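November 29, 2023

The wooden blocks have been in a cardboard box since we left Whitfield, and the box finally gave out. One corner had gone soft and the bottom flap was held on with packing tape that no longer stuck to anything. I picked it up last week to vacuum and half the blocks ended up on the carpet. So this became the week for dealing with the blocks.

I bought them in April from a woman in Olton who was clearing out a playroom. I paid $20 for the lot. They are plain, no paint and no letters. A few have pencil marks on the ends that I have tried to erase without much luck, and I've stopped trying.

The first question was what to put them in. I looked at canvas bags, but a bag means dumping everything out to find one piece. I looked at a wooden crate too, and it was heavier than the blocks. In the end I went with long white plastic bins, the narrow kind with rounded corners and a small handle cut into the end. They are easy to wipe out and they fit the shelf with a little room to spare.

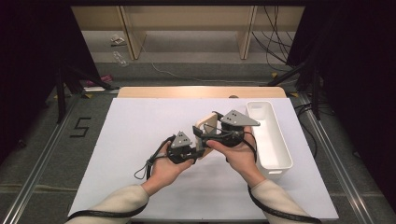
*A flat block over the white board, with the bin still empty.*

I sort on a white board laid over the table. Light wood on a light wood tabletop is hard on the eyes after a while, and the board gives me a clean background. It also wipes down easily, and old blocks shed more dust than I expected.

My system is simple. Flat pieces go in first, lying down, in stacks. Long pieces go along the side. Arches and odd shapes get their own bin, as they never stack with anything. I tried sorting by length once and gave up - there were too many that were almost the same.

Anything with a splinter goes in a separate pile for sanding. I use a fine sheet folded over my finger and go with the grain. Most need only a few strokes. I don't put oil or wax on them.

I still need labels for the bins. I have a roll of masking tape and a marker, and that will probably do until I find something better.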